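Doolan Shed & Garden Forum > Plumbing and Watering > Show us your setup

Thread: Tabletop tap rig in white pipe, very pleased with it!

tapandgown
Posts: 638
So I've been threatening to build this since January and it's finally up. It's a practice rig for taps: white PVC with tees and elbows, standing on a table, so you can screw taps in and out until your hands know what they're doing without crouching behind a tank with your cheek against the colorbond. I teach a few beginners at the Hellum garden club how to change an outdoor tap, and the first thing that happens every single time is somebody cross-threads one at home, panics, and then won't touch a tap again for years.

The idea is that it's tap height for a seated person. You sit down, you've got good light, you can see the thread going into the fitting and you can feel it when it's wrong. I can't tell you how much difference the seeing makes! Most people have only ever done this by feel, upside down, with an ant on them.

I'm using a mixed bag of taps on purpose. There's chrome, a copper-toned one and a yellow plastic one, and they all feel different going in. The chrome spout with the mesh aerator is my favourite to start people on.

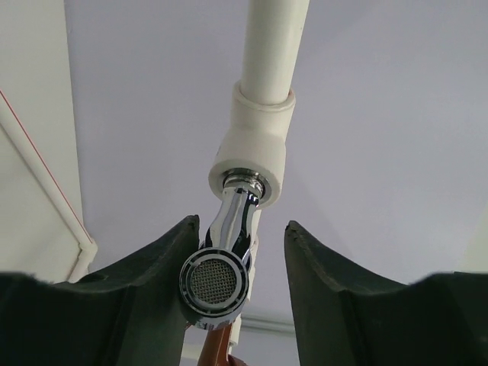
What I like people to learn first is the backwards turn. Sit the thread in the mouth of the fitting, turn it gently the wrong way until you feel a little drop, then go forwards. If it doesn't want to go, it's crooked, so back out and start again. I make everybody do that a few times before they're allowed anywhere near a spanner, and they all roll their eyes, and then they all get it.

Happy to answer anything. I'm a bit giddy about it to be truthful.

gumboot_gary_not_gary
Posts: 69
Love this!! I've got a box of old taps under the bench that would be perfect. Two questions. Did you glue the joints, and does the whole lot twist when you lean on a tap? I made something similar out of poly and it was like wrestling a snake.

tapandgown
Posts: 638
Mine's dry fitted so I can change the layout, and yes, you do have to hold the pipe with your other hand when you nip a tap up. I've decided I like that because it teaches people to hold back on the fitting, and you ought to be doing that on the real thing anyway.

olddogwetnose
Posts: 500
Going to be the grump. Lovely bit of fun, but I'd glue it. If the fitting spins in the pipe, the learner can't tell whether the thread's turning or the joint's turning, and that's the one thing you want them feeling. Every apprentice I ever had learned on something bolted to a wall.

I'd also say lose the plastic tap. Plastic threads forgive nothing and they teach people to be timid.

tapandgown
Posts: 638
I take the point on the spinning. I'll argue about the plastic one though! Half the people in my group have a plastic tap on the water tank at home. If they only ever practise on metal they'll go home and give it the same grunt and split it. Timid is exactly what I want there.

olddogwetnose
Posts: 500
Fair enough on tanks. Not shifting on glue.

creekside_cass
Posts: 212
Could you do a write-up of the session itself? We've got a row of garden beds at the community plot and I'd love to run one. Also, where are you getting tees that take a metal thread? The ones at my hardware are plastic all the way through.

tapandgown
Posts: 638
Oh, with pleasure. For the tees, ask for the ones with a brass insert in the branch. Mine came through Zatberg, who do irrigation bits by mail, but any decent irrigation place should know what you mean. Dearer than the plain ones, and worth it on a rig where the same thread gets used over and over.

How I run it:

1. Lay everything out on a cloth. Light-coloured if you have it, so small washers show up. Let people pick the taps up and have a good fiddle before you say anything.

2. Look at the threads. Run a fingernail round each one. Pick out any old tape with a toothpick. I have a toothbrush as well, and it gets more use than any other tool in the box.

3. Name the parts. Handle, body, outlet, and which end goes into the pipe. It sounds babyish, but there's always one person who's been too shy to ask for years. The tall lever one with the round white WMRR badge on top is great for this because the handle is so obviously the handle, and you can turn it over and look straight up into the threaded outlet. 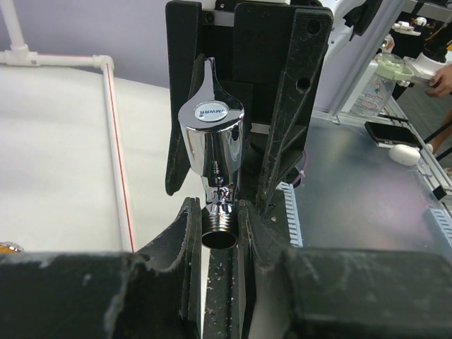
4. Hand threading only. Backwards until the little drop, then forwards. Both hands, one steadying the fitting. No tape yet.

5. Now with tape. Wind it the same way the tap turns going in, so that it doesn't bunch up. Do it wrong once deliberately and watch it ruck. People remember that better than anything I say.

6. Line it up. The spout has to finish pointing where you want it, and that's where the swearing starts. Show them how an extra wrap of tape can get you there without forcing the last bit.

7. Take it all off again and pass it along to the next person.

We go through that in a morning with a tea break. Nobody has to rush and the chat is terrific.

creekside_cass
Posts: 212
Printing this. Thank you! Step 5 is me, I have been winding tape backwards my whole adult life.

threadbare
Posts: 31
Respectfully disagree with step 6. If you're adding wraps to get the spout pointing down, you're packing the joint, and on a plastic female thread you can crack it. Use a fibre washer or a different fitting. I've pulled apart enough split tees to be boring about it.

tapandgown
Posts: 638
That's a good shout for plastic female threads, and I should've been clearer. I only do it on the brass inserts. I'll put that in my notes. And please be as boring as you like, I'm collecting it all.

olddogwetnose
Posts: 500
threadbare is right. One more reason to glue it.

threadbare
Posts: 31
How is that a reason to glue it?

olddogwetnose
Posts: 500
Everything is a reason to glue it.

gumboot_gary_not_gary
Posts: 69
Has anyone used the Nodosico tape, the thick one? My neighbour swears by it but I find it hard to tear neatly.

threadbare
Posts: 31
I like it on big old threads. On a small chrome thread I find it too much and go back to the thin stuff. Keep little scissors in your pocket and don't tear it.

creekside_cass
Posts: 212
How did you plan the layout? I've drawn mine as a straight line of four tees on legs and my partner reckons it looks like a milking shed.

tapandgown
Posts: 638
I'd milk it! Mine's a long horizontal run with elbows and tees, and some pipe dropping down to the table. I leave a bit of space between the branches so two people can work without knocking elbows (their own ones). The thing I would say is don't fill every branch. Leave one bare so people can look into it and see the insert, and so there's always somewhere for the next tap to go.

The yellow one starts on the table and goes in last. I've turned the tees so they face the person sitting down, and on the corner I've used a fitting that points down for the copper-toned tap. It's a fiddlier angle and more like what you meet under a tank.
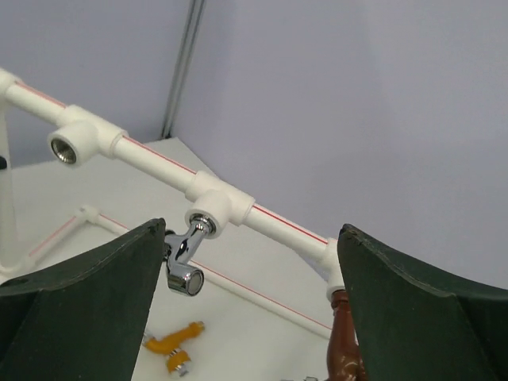
Chrome tap in, one branch still bare, and the yellow one on the table.

creekside_cass
Posts: 212
That's a big help, I can see what you mean about the open branch. I was going to put mine on the ground on a tarp but a table is so much better for the knees. And I love the red stripe down the pipe, is that handy for anything?

tapandgown
Posts: 638
I use it for lining things up! If you set the stripe where you can see it, you notice straight away when a length has rolled. Which, yes, olddog, it does because it isn't glued.

olddogwetnose
Posts: 500
Didn't say a word.

paddock_to_plate
Posts: 8
New here, hi all. Would this work for kids? Mine are mad for anything with a thread on it and I've got offcuts from doing the chook yard.

tapandgown
Posts: 638
Welcome! Kids are brilliant at it. They've got the light touch already, it's the grown-ups who heave. Start them with big plastic caps and a couple of tees, then let them graduate to a proper tap. Keep the little washers out of reach if you've got a really small one about, and give the cut ends a rub with sandpaper first so there's no sharp edge.

paddock_to_plate
Posts: 8
Perfect, sandpaper I've got. Will post ours when it's standing up.

threadbare
Posts: 31
If anyone's chasing old taps to practise on, try the tip shop before you buy. Go for ones where the thread is clean, and don't fuss over the colour or whether the handle turns. You're only after the thread.

gumboot_gary_not_gary
Posts: 69
Went through my box tonight and three of them are seized solid, so I've got a pot of vinegar going on the back step. Rig this weekend. I'm gluing the legs and leaving the top loose, which I expect will annoy everyone equally.

olddogwetnose
Posts: 500
Halfway there. Prime it first.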